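2021-10-11 工作间记录

Ponex 夹爪套件试用，接上次。

今天主要做布料。硬物那部分前面已经跑完，结果记在上一页，不重复。这套东西是 Lillier 借给我们评估的，借期到 11 月，到期要么付款要么寄回，所以这几天尽量把该试的都试掉。

先把到货内容再列一遍，上次写得潦草，自己都看不清：

夹爪本体 1 套，带两片黑色平板手指
腕部小相机和支架
转接法兰 2 个，其中一个孔位和我们的臂不合
控制盒，电源，线束一包
安装说明，英文和德文，没有中文
备用手指没有。报价单上写着有，已发邮件问。

上午

重新走了一遍线。原来的走法在腕部转到极限时会把相机线扯紧，画面闪一下，日志里能看到丢帧。把线在前臂上多留了一段余量，用扎带固定两处，再转到极限就没有丢帧了。说明书第 11 页的走线图画的是另一种法兰，照着做是装不上的，这一条要写进评估意见。

法兰螺丝重新上了一遍螺纹胶。上周松过一颗，当时以为是标定漂了，白白重标了两次。以后标定对不上，先拿扳手把螺丝过一遍，再去动软件。

开机自检正常。夹爪回零比 Kälin 那套慢，但位置很稳，连续回零没有看到肉眼可见的偏差。Kälin 那套回零快，可是声音大，旁边的人打电话都要走出去。

软件这边，Ponex 自带的界面只能设开口和力两个参数，速度藏在配置文件里，改了要重启控制盒才生效。接口库倒是干净，函数不多，名字看得懂，半小时就接进了我们自己的脚本。示例程序里有一处单位写错，注释写毫米，实际传的是十分之一毫米，第一次跑的时候手指张开得比预想小很多。已经在我们的封装里统一成毫米，原始调用不要再直接用。

力的设定没有单位，只有 0 到满值的刻度。问过 Lillier 的技术支持，回复说与电流成比例，换算表以后会给。先按刻度记录，等表来了再补。

下午

开始抓布。流程和之前定的一样：衣物堆在台面上不整理，从腕部相机画面里选一个抓取点，手指张开下降，合拢，提起，移到旁边放下。先不管叠，只看能不能抓住、会不会一次带起两件。

选点目前是人工点的。自动选点的模块是 Finville 的服务，要另外付费，试用账号还没开通。
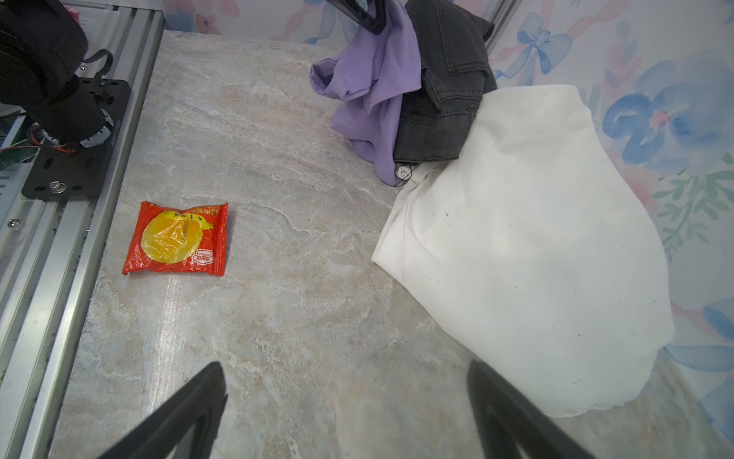
腕部相机视角，两指张开，右指压在白布边上。

白布最好抓。布软，边缘自己有褶，手指只要落在褶的两侧，合拢基本就有。落在平的地方就不行，平板手指在布面上滑过去，合上是空的。这和手指的形状有关，指尖没有弯钩也没有橡胶，只能靠夹住已经隆起来的部分。

台面是大理石花纹的，表面比较滑，有好也有坏。好处是手指贴着台面走不会卡，坏处是布被手指推着跑，推一段才起褶。把下降速度调低以后推着跑的情况少了。合拢速度反过来要快一点，慢了布又从指缝里退出去。最后用的那组速度存在脚本旁边的配置里，文件名带 cloth，别和硬物那组混了。

牛仔布料的那件麻烦。缝边厚，夹住缝边就很牢，夹不住缝边就什么都没有。提起来以后重量偏在一侧，会慢慢转。试了把力加到满值，转得少一些，但电机外壳摸上去发热，停了一阵才继续。长时间跑满值不合适，厂家资料里对占空比也没有说明，要问。

另外牛仔布料和白布挨在一起，下摆的黑色线头搭在白布上。选点离交界处太近时，提起来会把两件一起带走。暂时的办法是选点尽量避开交界，等有了自动选点再看它怎么处理这种情况。

浅紫色那件介于两者之间，皱得厉害，哪里都能夹到一点，但夹得浅，移动中途掉过。下降的目标高度再低一点就好些，再低就碰台面了，碰撞保护会触发。碰撞保护的阈值可以改，今天没有改，想先看默认值下能做到什么程度。

红色小包装袋也试了几次。塑料反光，换个角度画面里就有一块发白，选点时看不清边。从短边夹比较稳，从长边夹会折起来。这一项和布料关系不大，只是想看看硬物那组参数能不能直接拿来用，结果力偏大，袋子压皱了，要降一档。

相机

画质够用，近处偏虚。手指离台面很近的时候画面中间还清楚，四周开始拉伸，小字是认不出来的。如果以后要读标签，这个相机不行，得另外加一路。

白布在画面里占得多的时候，自动曝光会往下压，深色的那件就成了一块黑，缝线看不见。关掉自动曝光，手动定一个值，两边都能看。要注意下午窗边光线变化，定死以后傍晚偏暗，临收工前又调过一次。

曝光值没有写进日志，这是疏忽。明天先把曝光和增益加进每次抓取的记录里，不然回头比数据说不清楚。

和 Kälin 的对比，到今天为止的印象

安装：Ponex 麻烦一些，主要是法兰和走线图的问题。Kälin 装上就能用，但只认自家的控制盒。
接口：Ponex 好。Kälin 的库更新一次就要改一次代码。
抓硬物：差不多，见上一页。
抓布：Kälin 的手指带胶垫，平的布面也能带起来，这一点明显占优。Ponex 在有褶的地方不输，动作更干净，松开时布不粘手指。
噪声：Ponex 安静得多。
价格：Ponex 的套件加相机，Lillier 报的价低于 Kälin，差额正好 300，不含运费。如果还要另外买胶垫手指，这个差额就没有了。

胶垫能不能自己贴？手边有一卷薄硅胶片，明天剪两条试试，用双面胶，先不上胶水，毕竟是借来的东西，手指还要原样还回去。贴之前先拍照留底。

Finville 的自动选点服务，资料看了一遍。按月收费，最短 3 个月，画面要传到他们的服务器上处理。传输这件事要先问过内部能不能接受，不能接受的话后面都不用谈。资料里的演示全是单件毛巾放在纯色桌面上，我们这种几件堆在一起、台面还带花纹的情况没有看到。开通试用以后第一件事就拿今天这样的堆法去试。

待办

问 Lillier：备用手指，力的换算表，占空比，正确法兰的走线图
日志里加曝光、增益
硅胶片贴手指，同样的衣物、同样的速度再跑一轮
包装袋的参数降一档，单独存
碰撞阈值暂时不动，跑完硅胶那轮再说
催 Finville 的试用账号
孔位不合的法兰单独装袋，写上标签，寄回时一起放进去

收工时夹爪停在张开位，控制盒已断电。衣物留在台上没有收，明天接着用，请不要拿走。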